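Giltholm Walking Club
Minutes of the summer meeting, Jul 12, 2019

Minutes taken by me, Anahera Brunton, because Baptiste was chairing and can't write and talk at the same time (his words). As usual I've put these down the way I heard them, so if I've got you wrong, drop me a line and I'll fix it before they go in the binder.

Getting started

We were in the back room at the library again. Baptiste Fleury opened things up a bit after seven, once people had stopped fighting with the coffee urn. Apologies came in from the Sugawara Street crowd, who had a block party on the same night. I did say in the spring that we'd clash! Anyway, they've promised to read these, so hello.

The spring minutes were passed with one change. I'd written that the Jinstead loop was "mostly flat" and a few of you felt strongly about that. It now says "flat until the reservoir."

Money

We have $1,542 in the account, which is better than I was expecting after we replaced the first aid kits. Baptiste would like us to keep $1,000 of that untouched in case the insurance goes up again, and everyone was fine with it. That leaves enough for the new trail maps and a decent lunch in October, and I'd be lying if I said the lunch didn't get more discussion than the maps.

Dues stay the same. There was a suggestion to let people pay online. I like the idea, I just don't want to be the one who sets it up, and I said so. Parked until somebody steps forward.

The Tolham walk

This one took up most of the evening. The June walk out to Tolham was our biggest turnout of the year and also the one with the most complaints, so we went over it pretty carefully.

The main trouble was the start. Half of us went to the north lot and half to the south lot, and I stood in the south lot for a good while feeling very sure of myself. The email said "the usual lot," and we've now agreed that those words are banned. From here on every walk notice gives the street name and something you can find from the road.

Second was the pace. The front group got so far ahead that the people at the back missed the turn by the creek and had to come home along the highway shoulder, which isn't safe and wasn't any fun for them either. Baptiste apologized, as he was in front. We're going to try having a leader and a sweeper on every walk from now on, with the sweeper carrying a phone that is charged and switched on. I've volunteered to sweep for the next 2 walks. I'm slow anyway, so it suits me.

There was also a long back-and-forth about dogs. Some folks love having them along and some would like one walk a month without. We had a show of hands and it came out nearly even, so we're leaving it alone for the summer and coming back to it in the fall. Leashes on all the paved parts, please, whatever happens.

Maps

Our old maps still show the footbridge that washed out, and new members keep asking me where it is. The print shop quoted us $200 for a fresh batch in color on the heavier paper. Baptiste thought plain black and white would do. I pushed for color, because in black and white you can't tell the bike path from the stream, and the room came down on my side. I'll send the file over once the Jinstead page has been checked by somebody who has walked it lately.

If you have corrections, mark them on your own copy and hand it to me at the next walk. Please don't call me from the trail. I can't write down "left by the big stump" while I'm making dinner.

The city walk

We get asked every summer for something easier on the knees, with no roots or mud, and I've been wanting to do one in town for ages. The plan is a morning stroll, all on pavement, starting early and finishing somewhere with good pancakes. Strollers and wheelchairs welcome, and I'll go over the whole route first to make sure there aren't any surprise steps.

A few points came up. People were worried about heat, and fair enough, as wide open paving has very little shade once the sun gets up. So it'll be hats, water and sunscreen, and we'll stop more often than we do in the woods. Someone asked whether a walk without any trees even counts as a club walk. Baptiste ruled that it does, and that it goes toward your yearly badge like any other. Soft soles are better than hiking boots for this one. My feet learned that the hard way years ago.

We haven't fixed the route yet. I'm leaning toward big plazas and modern buildings for the first half, then the older streets on the way back, with the restroom stop somewhere in the middle. Send me your favorite corners and I'll see what fits together.

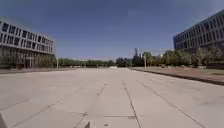 Before the next meeting

Me: map file to the print shop, city route, new wording for the walk notices.
Baptiste: call the insurance people, find out about the library room for October, bring back my thermos.
Everyone: check your first aid kit and tell me if the tape is missing.

We wrapped up a little before nine and stacked the chairs.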